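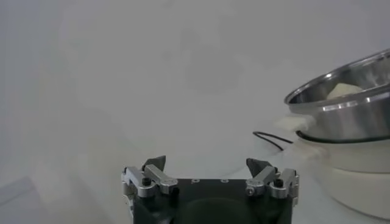
## Wrist cam framing for bowl pick task – how much bare table is too much?

**jesdale_bench**

Setting up a new task for our arm and want opinions before I commit to a full run. Task is picking a soft lump out of a steel bowl. Wrist camera only, no overhead view. We teleoperate each episode, log at the Hultham default rate, and train a small policy on the lot.

I have 100 episodes so far. In a lot of them the bowl starts well off to the right and most of the view is white table. My labmate reckons I should start every episode with the bowl centred. I'd like to keep the variety. Which way have people gone?

**Orathai Boonyarit**

Keep the variety. We centred everything on our first set and the policy had no clue what to do when the bowl was anywhere else. It just drove forward and closed on air. Second set had starts from all over the bench and the same network coped fine.

Is the cable going to stay in the same spot? Ours learned to steer by a cable once. Took us most of July to work out why it fell over when somebody tidied the bench.

**gumleaf_44**

Disagree a bit. Variety is good but you need enough episodes per start position. With 100 spread over the whole table you've got a handful of each. I'd do 200 in a narrow patch, get it working, then widen.

**jesdale_bench**

Cable moves when the bowl moves, but not by much. I'll shift it by hand between episodes.

@gumleaf_44 fair point on numbers. The other thing I'm stuck on is frames like this one:
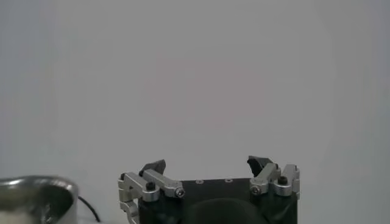

Dromik's export tool has a filter that drops frames where the target isn't visible, and I can't decide whether to switch it on. It would throw out plenty from the approach. With the bowl down in the left corner and plain wall over everything else, there isn't much for the network to go on, but the rim is still in view and the fingers are open, so I'd say there's some signal there.

**Orathai Boonyarit**

Leave the filter off. If you cut those frames the arm never sees an example of getting back from a bad angle, and it will end up at a bad angle sooner or later.

**tinsnips**

Filter ON for me. I had 3188 frames of mostly wall in one set and the policy learned to sit still. Once I dropped them it moved.

**gumleaf_44**

Was that wall, or was that you pausing at the start of each episode? Because I've had the pausing problem and the colour of the background had nothing to do with it. Trim the idle frames by joint velocity and see if it still sits there.

**tinsnips**

Could be. I do tend to pause. Haven't tested them separately.

**jesdale_bench**

OK. Plan is filter off, trim anything where the joints aren't moving, and record up to 200 with the starts in the right half of the table only. I'll use the Gavrilă labels for recovery segments so I can pull them out later if tinsnips is right.

**Orathai Boonyarit**

Sounds sensible. Hold back a few episodes with the bowl on the left for testing, and don't look at them until you've finished training.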